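Reading time: 4 min

Desk job, no gym, want to look less run-down by summer. What is worth doing first?

Posted by Sarmīte Kivi, 12 September 2020

I run the support team for a software company in Farnton and I have been working from my spare room since the offices closed. I sit for most of the day. I used to walk to the train and back, and I played indoor netball once a week, and both of those have gone. My skin looks grey, I have a sore neck by mid-afternoon and I have put on enough weight that my work trousers don't do up.

Several people at my level are doing something quite organised. One manager fasts until two in the afternoon. Another gets up at half past four and takes cold showers. Our director has a trainer on video call and a cupboard full of powders. I have read a few of the articles about what company founders eat and how they sleep, and most of it seems to assume you have a cook.

I have a budget of $100 a month and could manage half an hour on most days. I have one set of dumbbells, a mat, and a Dudel exercise bike my brother left here when he moved. The bike works but the seat slips. I'm not looking to run a marathon. I would like to have some energy after dinner and look reasonable on camera.

What would you do first, and is any of the founder stuff worth copying?

Gangadharan Chettiar

I was in much the same position two years ago, so I will tell you what I did and you can take what suits.

Start with walking. Go out before you open the laptop and walk for 20 minutes, as if you were still going to the train. Do the same when you finish. I did only this for the first month and my neck improved before anything else did. I think it was the arm swing and looking at something further off than a monitor, but I'm no physio and you should see one if it goes on.

After that, add weights twice a week. Squats, rows, a press overhead, and something for your middle. Write down what you lifted. I used an ordinary exercise book and went up when the last few repetitions stopped being hard. For the bike, the slipping seat on the older Dudel models is usually the clamp bolt. Take it out, clean the post with a dry rag and tighten it again. If the post itself is worn you will need a new clamp, and a bike shop can match it if you take the old one in.

On food, I would leave the fasting alone to begin with. I tried it for 11 days, was short with everybody and ate half a loaf of bread at night. What helped was having a proper lunch away from the desk. Eggs on toast, or leftovers, or tinned fish and salad. I also stopped keeping biscuits in the room where I work.

I add milk or yoghurt in the afternoon so I'm not starving when I start cooking.
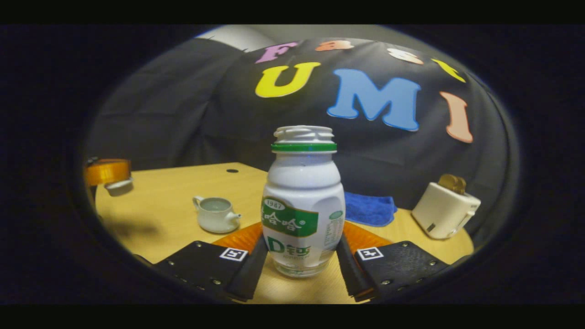 Sleep is the part I would copy from the founders, or at least from the ones who say they get eight hours. Same bedtime every night, phone on the charger in the kitchen. It was harder than the exercise. I gave in and bought a $29 alarm clock so I had no excuse to have the phone by the bed.

For your skin, wear sunscreen on the walks and use a plain moisturiser at night. I have a drawer of dearer things from a men's range called Messina and I can't tell the difference between that and the one from the chemist. A haircut every six weeks did more for how I look on camera. So did moving the lamp from behind me to beside the monitor.

You should have money left over from your $100. I would put it towards a decent chair — mine was a second-hand Erkau, $70 from an office that was clearing out, and it is still going.

wattlebird_k

Cold showers are free so you may as well try it. I do 30 seconds at the end of a normal one. Wakes you up. Didn't do anything else that I noticed.

Don't buy powders.

tess in the hills

I agree with most of the first answer but would swap the order. If you only have half an hour, do the weights first and let the walking fit in where it can, such as during phone meetings where you don't need a screen. I take my team catch-up on foot and have done since August. Tell people beforehand so they know why there is traffic noise.

I would also get a blood test before you change very much. Being tired and grey-looking can be plain lack of movement, but mine was low iron and no amount of bike riding was going to fix it. Your GP can order it and it is one appointment.

With netball, check whether your centre has started outdoor sessions. Ours has a social grade now with shorter quarters. You will be sore the next day but it is the only exercise I have never had to talk myself into.

As for getting up at half past four, I did it for a fortnight. I was asleep on the couch by eight and my husband complained.

Contact us | Community guidelines | © 2020 | Back to top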